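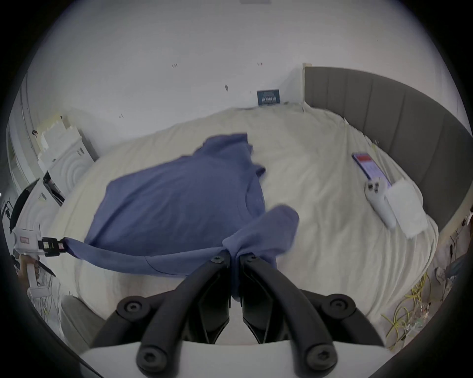
Pristuvell blue T-shirt, two-pack: 7 months in

I'm suspicious of any T-shirt that comes with a leaflet. The Pristuvell comes with one, printed on both sides, and one whole side of it is about folding. The shirt, it claims, has a "memory knit" that lies flat when you spread it out, folds without ironing and looks freshly pressed when you take it out of the drawer. Those are three claims I can check at home, so I bought the two-pack in October and have been washing, spreading, folding and wearing both shirts since.

What you get

Two plain short-sleeved shirts in the same blue. The color name on the bag is Jekell, which tells you nothing. In the daytime it's an ordinary blue, and in the evening under the bedroom light mine goes grayer, with a bit of purple in it. I don't mind that, but if you want a true blue, see it in a store first. The knit is soft and matte. There's no pocket and no print. The care tag is sewn into the side seam and it itched until I cut it off.

Does it lie flat?

Sort of. I do my folding on the bed, like most people I know, and a bed is a bad place for it. The bedspread has its own wrinkles and they come up through anything thin you put on top. The leaflet shows a hard white table. I don't own a hard white table, and I doubt most buyers do either.

Straight from the laundry basket, the body of the shirt spreads out fairly well. The sleeves are the trouble. They bunch at the underarm seam, and you have to pull each one out separately before the shoulders will sit right. My old cotton shirts from Slaoui, which cost less, do exactly the same thing. If there's memory in this knit, the sleeves have forgotten it.

The leaflet wants you to hold the shirt by two corners, pull it tight, then lower it onto the table in one go. I tried this many times. The edge between your hands comes out nice and straight. Everything under it does what it likes, with ripples on a slant and one side drooping lower than the other, and the wrinkles go down onto the bed along with the shirt. Smoothing it with the flat of your hand once it's lying down works better and is quicker.

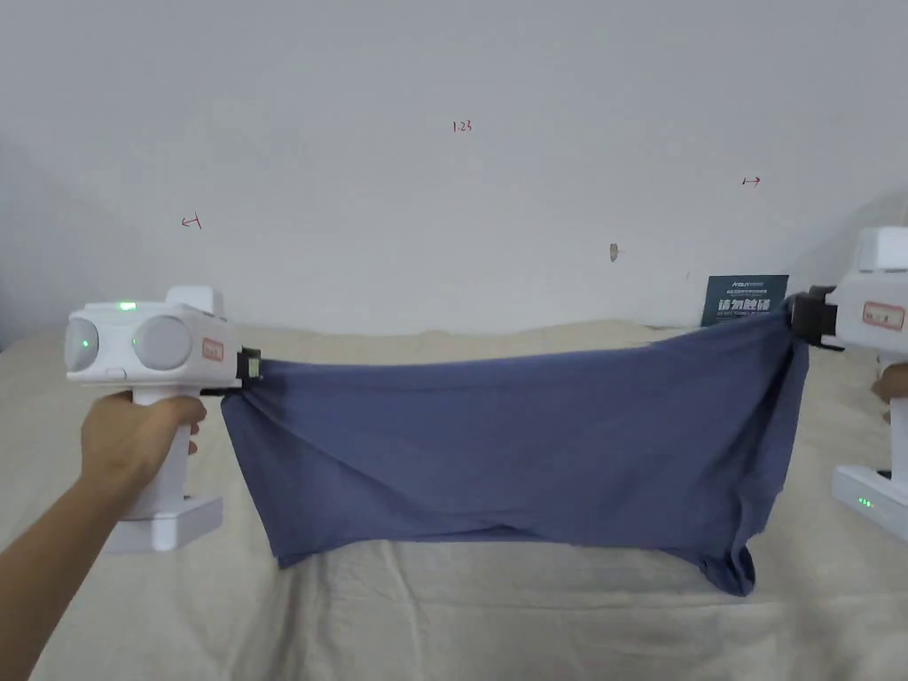 Igor Adamczyk wrote in to disagree with me on the corner method: I think you're giving up on it too early. Give the shirt one good snap before you lower it, and hold it at the shoulder seams, not at the outside corners. Mine come down nearly flat that way. I wouldn't pay for the leaflet, though, my grandmother did the same with pillowcases.

Fair enough. I tried the snap, and it does help with the body. It did nothing for the sleeves. And if a shirt needs a technique, I'd like the packaging to say so in place of promising that the fabric will handle it.

Does it stay folded?

Better than I expected, and this is the part where I have to be fair. Folded in thirds and then in half, the Pristuvell keeps its shape in a full drawer. The Slaoui shirts slide open when you pull out the one next to them. These mostly don't, I suppose thanks to the thicker knit. The "freshly pressed" part is nonsense. There's a crease across the chest every time, and it takes a good hour of wearing before it drops out.

One warning: don't leave the shirt lying loosely folded on the bed while you go and do something else. I did, my phone ended up on top of it, and I put away a shirt with a phone-shaped dent.

Washing

I wash mine warm and hang them up. After 4 washes the bottom hem on one shirt started to curl, and it has curled ever since. The other one is fine. Same bag, same machine, same line. I wrote to Pristuvell and got a polite answer suggesting I iron the hem, which rather spoils the no-iron idea.
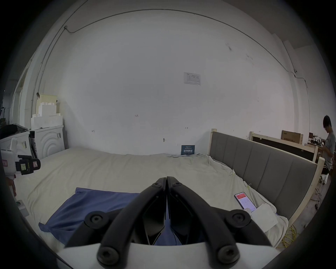

Compared with the Skutetora

The other shirt people bring up is the Skutetora, also sold as easy to fold. I've had one for a couple of years. It's thinner and cooler in summer, and it spreads flatter on the bed because there's less of it to bunch. It's also close to see-through in strong light and the neckline has gone wavy. For wearing, I'd pick the Pristuvell. For folding, I can't find a difference worth money.

Should you buy it?

If you need a plain blue T-shirt and it's on sale, yes. It's comfortable and the neck has held up. At full price I'd leave it in the store, and I'd ignore the leaflet at any price. I give it a 7 for the shirt and a 4 for the claims, both out of ten. The one with the curled hem is now what I paint in.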